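# tableware-notes

Search this project
Go

Hello, and welcome to my README. It's about plates on a table: putting them out, picking them up, moving them along and putting them back. I started writing it in June as a list for myself and it grew, so apologies for the rambling bits (I've kept them, I like them).

## The table

Everything goes on a marble-look table, pale with grey veining. I love it, but white crockery on a shiny pale top by big windows is hard to see when the sun comes round. You get bright patches that look very much like a saucer until you reach for one. If you're labelling pictures, zoom in before you decide where a rim ends. 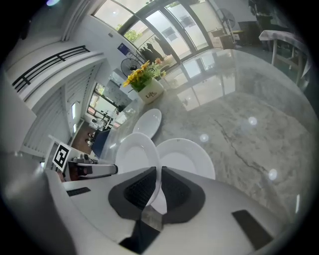
**Sillitz, August 7, 2025**

Right, plates. They're all plain white and they come in different sizes, from a small shallow dish up to a broad one with a wide rim. I call them `dish`, `plate` and `wide_plate` in the labels. A plate that's lying flat is `flat`, anything tipped is `leaning`, and one that's nearly upright is `standing`. Please don't invent a fourth word! I had 8 at one point and couldn't remember what half of them meant.

There's usually a bit of decoration too. The little white pot with "Life" written on it is `pot_white`, and the sunflowers (artificial, so no watering) are `flowers`. Neither counts as tableware, so leave them out of your totals.

## How I lay a plate

1. Clear the near edge of the table first.
2. Take the plate by the rim, one hand each side.
3. Set it down just in from the edge – not on it, please.
4. Let go with both hands together.

Step 4 took me ages to get into the habit of. If one hand leaves early the plate swings round a bit, and then the label for its position is off.

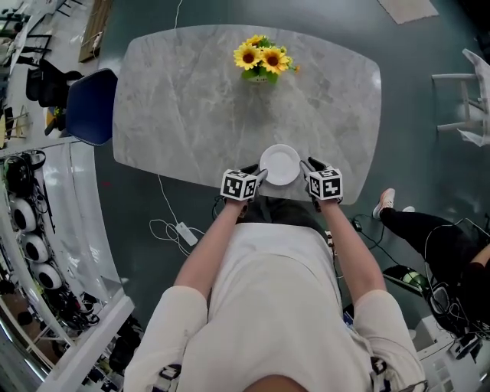

I leave plenty of bare table between the place setting and the flowers, mostly so there's room for a second plate later on. Chairs are labelled `chair` and that's all, whatever colour they are.

## What's in the folder

- `plates/` – some 2,000 labelled pictures
- `labels.csv` – one line per item
- `odd_ones/` – 20 I couldn't make my mind up about

## Known niggles

White on white is still the worst of it. Stacks aren't covered, and neither are bowls or cutlery. The `leaning` label is a judgement call and I've changed my mind about it 2 times already.

## Comments

**plurkeo_fan:** Really handy, thanks. Would a cup on a saucer be one item or two?

**author:** Two! Saucer goes down as `dish`.

**greyteapot:** The glare bit saved me an afternoon. I'd marked a window reflection as a plate.

**mopandbucket:** Any chance of a bowls version?

## Related

- Tamitik: folding napkins and tea towels
- Plurkeo cupboard labels
- Sotiropoulos glassware list
- Wiping down a shiny table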